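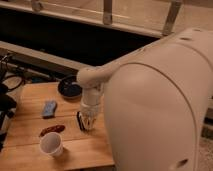

Apuntes de la sesión 4: evaluar un brazo de alquiler antes de firmar nada

Hola a todos. Os dejo por escrito lo que vimos en el taller, con algunas cosas que me dejé en el tintero porque se nos echó la hora encima (culpa mía, me lío con las pinzas y no paro). La práctica la preparamos Siu-fong Lo y yo, y las dudas del código se las mandáis a ella, que tiene más paciencia.

El servicio que estamos revisando se llama Cirano y lo ofrece Dotcombe. Te alquilan por meses el brazo, la pinza y el programa de control, y tú pones la mesa y el problema. La cuota básica es de 1,358 al mes, sin transporte. A mí me parece cara para un laboratorio docente, pero ya os adelanto que el programa me ha gustado mucho más de lo que esperaba.

Qué mirar el primer día

Antes de mover nada, leed el contrato. ¡Entero! El de Cirano incluye 80 horas de uso al mes y las horas cuentan desde que se encienden los motores, aunque el brazo esté quieto mientras vosotros discutís dónde va el vaso. En febrero un grupo se comió media semana así.

Luego viene la calibración. El asistente te lleva de la mano y va bastante bien, con una pega: si alguien empuja la mesa, hay que repetirla, y el programa no avisa. Marcad las patas con cinta en el suelo y os ahorráis el disgusto.

La prueba de mesa

Yo uso siempre objetos baratos y muy distintos entre sí. Un vaso de papel, por ejemplo, es estupendo para juzgar el control de fuerza: si la pinza aprieta de más, lo veis enseguida. Las cosas alargadas sirven para comprobar la orientación de la muñeca, y un cuenco da un destino razonable donde soltarlas.

Empezad con los objetos separados y al final los vais juntando. Apuntad cada intento, también los malos, y sobre todo los raros (el típico agarre que sale bien de pura chiripa). Para el informe quiero unos 1,000 intentos por grupo, repartidos entre todos los objetos. Sí, son muchos, pero por turnos se hacen. 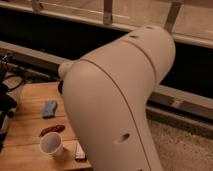
Figura 2. El brazo junto a la mesa de pruebas, con el vaso de papel y los objetos pequeños.

Fijaos también en el espacio que ocupa el brazo. En el folleto parece delgadito y luego lo tienes al lado y resulta que es un señor brazo. Medid el hueco con el codo doblado y con el codo estirado -- las dos cosas --, y pensad desde dónde vais a mirar, porque según cómo se coloque os puede tapar un buen trozo de mesa.

Comparación con Buko

Mizanur Sivakumar, que dio este módulo antes que yo, trabajaba con el kit de Buko, que se compra y no se alquila. Sus notas siguen en la carpeta del curso y merecen una lectura. Resumo lo que más nos afecta: el kit es más incómodo de programar, los repuestos llegan antes y el manual es francamente mejor. Cirano gana en la interfaz y en la parada suave, que es una delicia. En soporte técnico los pondría a la par, aunque con Dotcombe solo he hablado por correo y siempre antes de las dos de la tarde.

Para entregar

Un informe por grupo, de 2,000 palabras como mucho, con la tabla de intentos y una recomendación clara: alquilar, comprar o esperar. No me vale el «depende» sin números detrás. Poned también qué cláusula del contrato cambiaríais y cómo la redactaríais.

Lectura para la próxima sesión: el capítulo de Durán sobre pinzas de dos dedos, hasta los ejercicios. El tercero lo haremos juntos en clase, así que traedlo al menos empezado.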